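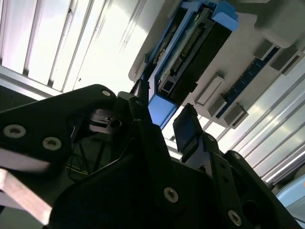

Vol. 12, No. 3, p. 14

REVIEW: The Kostov two-finger gripper kit, after one term with a school robotics club

Print this article | E-mail this article

Kostov sells its gripper kit with the words "classroom ready" on the box, and I suppose that depends on the classroom. Ours has uneven benches, one good set of hex keys and a club full of Year 9s and 10s who regard an instruction sheet as something you consult after the part has been fitted backwards. We've had the kit for a term, in the lead-up to the Humia regional round, and it still closes when you tell it to. That puts it ahead of its predecessor.

You get flat black plates, brackets, two fingers, a bag of countersunk screws and a cable loom. The price was $365, plus freight, plus the second bag of screws you'll want by week two. The plates are matte and look rather serious once bolted up. The students approve of this. A gripper that looks like it belongs in a factory apparently counts for a lot, even when it's missing the thing it was aimed at by the width of a thumb.

Assembly is meant to take 90 minutes. It took us three meetings. Part of that was ours (see above, backwards), but the manual has to wear some of it. Step 7 shows the main bracket from the one side that tells you nothing, and the left and right plates are close enough to identical that you can do a great deal of confident work before you learn which is which. A stamped L and R would fix it. I've written to Kostov to say so and received a very friendly email about their summer catalogue.

The screws are good. I say this with feeling, having spent last year drilling out the heads on the old Barta kit, which were made of some sort of compressed optimism. On the Kostov the hex sockets are a decent depth and the heads have survived a term of teenagers using the key that was nearly the right size. They sit neatly in the plates and don't snag on whatever you're reaching past, a bigger deal than it sounds when the job is poking at small electronics.

The cables are less of a triumph. They run through the recess between the left plate and the centre bracket, tucked away in the dark, where they look very tidy and can't be reached by any human finger. If a connector works itself free in there, and one did, you're taking the bracket off. We now do the wiring check before the bracket goes on, a discovery that cost us most of a meeting and a packet of biscuits.

On to the fingers. One is on the slim side and the other carries a flat pad with a bit of gloss to it. For blocks and bottles the grip is perfectly fine. For our project this year, which involves going after a grey plastic housing with a blue frame and a bare circuit board in it, you need more patience. The pad is happy against a flat face. Give it a corner, or one of those chunky plastic tabs, and it wants to skate. A student stuck a square of rubber shelf liner over ours for practice runs and it improved things no end. I'd have expected that for $365, but the shelf liner was $3, so I can't complain about the total.

Keep an eye on header pins, too. The fingers will close with the same enthusiasm on a sturdy plastic edge as on a row of tiny metal pins, and there's no gentle setting unless you write one. Our code group did write one. It's called "nicely" and it's the best function in the whole program. The sample code that comes with the kit has open, closed, and a third mode that we believe is also closed.

Compared with the Nulia, which the other local club runs, the Kostov is heavier and a fair bit bulkier around the wrist. The Nulia gets into tight spots that ours has to approach like a removalist with a fridge. Against that, theirs has been back to the shop, and ours has only been back to the bench. The Nulia's software is easier for beginners. If your club is mostly first-years, I'd lean that way and budget for postage.

Would I buy it again? Yes, grumbling. It has taken knocks, a drop from bench height and at least one argument over whose turn it was, and the only casualty was a small screw near the end of one arm that is presumably still under the cupboard. Get the spare screws, label your plates with a paint pen before anyone touches them, and don't let the manual near Step 7.

Rating: 3 and a half out of 5. The students gave it 5, but they'd like it noted that they haven't seen the invoice.

Print this article | E-mail this article

Related items
Barta starter kit: a second look, with drill
Nulia wrist and gripper, first impressions
Packing list for the Humia regional round
Which hex keys survive a school term?
Club code corner: writing a softer close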